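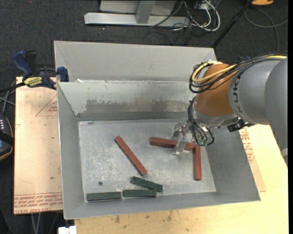
Fig. 1. The big bin on its table, red-brown bars further in and the shorter green ones towards the front.

Loose Bars, Tight Bin: a storage project
Vasilis Georgiev, Tuvcombe
February 28, 2018

So, my project is about a bin. When I told people that in December I mostly got a polite nod, but I've grown really fond of the subject and I hope some of that comes across (my tutor asked for less enthusiasm and more method, so I'll try to squeeze both in).

The problem is easy to explain. Long thin things are a pain to store. Tip a handful of bars into a wide metal bin and they land at every angle, the corners fill up with nothing, and when you want a short one it's under a long one. The bin I've been working with is grey sheet metal with sloping sides, and its floor is scratched all over. I like the scratches. They made me think about sliding, which ended up being half the project.

Fig. 1 has most of what I want to talk about in it. One of the red-brown bars lies on the diagonal near the middle, and a diagonal bar is the worst tenant you can have! It doesn't use up much metal floor itself but it spoils the space on both sides. The other two meet at their ends and make a corner, and I've come to think of that as a sort of halfway stage between mess and order. Down at the front, two of the green ones lie end to end with a narrow gap between them, and that is very nearly the arrangement I ended up recommending.

I tried two ways of laying things out. The first I called Killel, after the village where my gran keeps her garden canes in an old bath. In Killel everything goes parallel to the long side, longest bars at the back, short ones in front, end to end if they'll go. The second is Undon, where you build a border round the walls first and then fill the middle. Undon looks lovely. I wanted it to win. I spent a whole evening drawing it with coloured pencils.

The trouble with Undon is the walls. They slope, so a bar pushed right up against one tends to ride up and then slide back, and your neat border wanders off. I was grumbling about this in the library when I found a reprint of an 1855 handbook for ironmongers, and on page 562 there's a little paragraph saying to keep rod stock "clear of the slant". I felt a bit silly, but also quite pleased to have company.

Killel was duller and better. With up to 16 bars I could still get my fingers round any one of them without shifting its neighbours, and putting one back was quick. The narrow gap between ends matters more than I'd guessed. Close it up completely and you end up scrabbling with your fingernails.

Things I'd do differently: start on the actual floor of the bin and leave the pencils at home, for one. I'd also like to try a strip of matting along the bottom to stop the sliding, though I'd want to know whether grit collects under it. And I never tested more than one layer. Namboodiri's notes on stacking (the photocopied ones in the blue folder) have a good bit on crossing each layer over the last, and I've borrowed the folder again to have a go before the final hand-in.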